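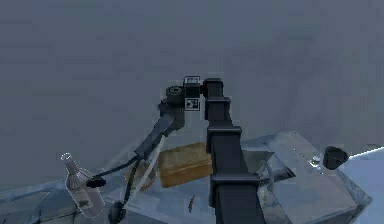 Finger on the bottle, Saturday, before lunch.

Day whatever of the arm. I have stopped numbering them because the number had begun to sound like a prison sentence. The real arm is still in two boxes under the bench, waiting on a shoulder bearing from Prokville, so the one on my laptop gets all the exercise. It lives in a kitchen I built for it in Vodar, which is a nicer kitchen than mine and has never once needed wiping.

Spent the morning on finger length. The long ones looked elegant in the drawing. In the simulator they behave like a pair of chopsticks held by someone wearing oven mitts. I set the friction on the pads to what the Zavance sheet recommends, then to double that, then to a value I'm not going to write down in case I'm ever asked about it. The solver took it all without complaint. I'd have liked some complaint.

Also found that I had the wrist offset wrong by 3 millimeters, and have had it wrong since May. Every neat result from the last few weeks has that in it. I changed the one line, reran the whole batch of 40 grasps, and went downstairs to eat crackers over the sink until it was done. Nearly 30 of them finished without an error, and a run that finishes without an error has only proved that it can finish.

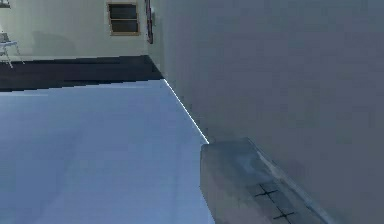 The second camera is the next headache. I want two views so I can work out depth without buying a depth sensor, and for that both of them need to know where they are, in meters, relative to the base. I typed the numbers in by hand from a sticky note. One view gives me a great deal of gray wall and a green room with a window in it that I remember spending an entire evening on, frame and panes and all, back when I thought the lighting would matter. The arm has never shown the slightest interest in the window. I went over the sticky note again after that and one of the sevens may be a one. Fixing it means redoing the transform, and redoing the transform means finding the notebook with the transform in it, so I made coffee.

By four o'clock I was back on it with the notebook (under the cat's blanket, no cat). Rewrote the transform from scratch, got the sign of the rotation backward, flipped it, got it backward a different way, flipped that. Third attempt agrees with the tape measure, or with where I'd put the tape measure if there were anything real to hold it against.
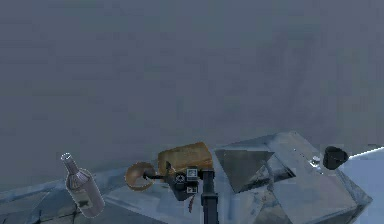 After that I let the whole routine play through with the logging on and only stopped it twice, once on purpose. The log file is now bigger than the program. Modise's plotting tool choked on it, so I cut it in half and plotted the half I liked.

Wrist torque is still spiky. I suspect the damping, but I've suspected the damping every week and it keeps having an alibi. Tomorrow: shorter fingers, print one pair in the cheap gray filament, see if they even fit the bracket. Email Prokville again about the bearing. Rename the folder called final_new2. Buy crackers.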